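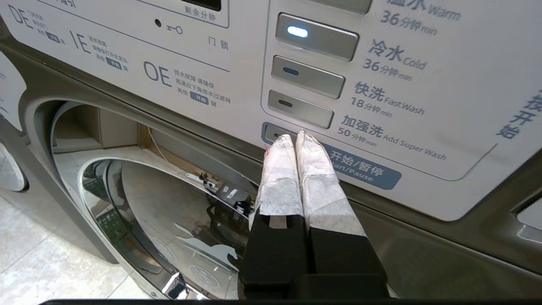 The program buttons on a front-loading washing machine, with the Warm setting lit.

Home Opinion Courts Business Archive Contact

Extradition in fraud cases needs a clock

By Pilar Urrutia
January 3, 2019

The Zerska file has now been open for 267 days. In that time the court has heard argument on 2 of them. The rest went to adjournments, translation, a change of counsel and a dispute over whether bank records from Plandside were certified by the right officer. None of this touches the question the court has to answer, which is whether the conduct described in the request would be a crime in both countries and whether the man named in it can be lawfully sent.

I take no position on whether Zerska's former chairman committed fraud. An extradition hearing is not a trial, and people who write about it as one do harm to both sides. My complaint is with procedure. The statute sets a time limit for the first hearing and another for an appeal. Between those two points it sets none. A judge may adjourn for good cause, and good cause is not defined.

Defense lawyers say that large fraud cases are complex and that time is the only protection their clients have against a badly drafted request. The first part is true. The Zerska request runs to 162 pages before exhibits, and the loan schedule alone uses three different accounting periods. But the defects in a request can be listed early. A lawyer who has read it can say within weeks which charges lack dual criminality, which documents are missing and which witnesses are needed on prison conditions. The current rules do not require anyone to say so. Objections can be raised one at a time, and each one can support a new adjournment.

Requesting states are no better. In the Soltani matter the prosecuting authority sent its evidence in four installments, the last of them in November, after the defense had closed. The court admitted it. It then had to give the defense time to respond, and the hearing lost another 205 days. A state that asks for a person's arrest should be ready to support the request when the arrest is made.

Two changes would deal with most of this. The first is a single disclosure date for each side, fixed at the first hearing, after which new material comes in only with written reasons and the leave of the court. The second is a cap on total adjourned time, which a higher court could extend but the trial judge could not. Bail terms would be reviewed whenever an extension was granted.

The usual objection is that a cap would push judges into weak rulings that fail on appeal. Murnov is cited for this. I have read the Murnov judgment, and the appeal succeeded on a point about specialty that was argued in full on the first day. More time below would not have changed it.

Creditors of the failed lender are waiting on the Zerska ruling before their own civil claims can be listed. The next hearing is for case management only.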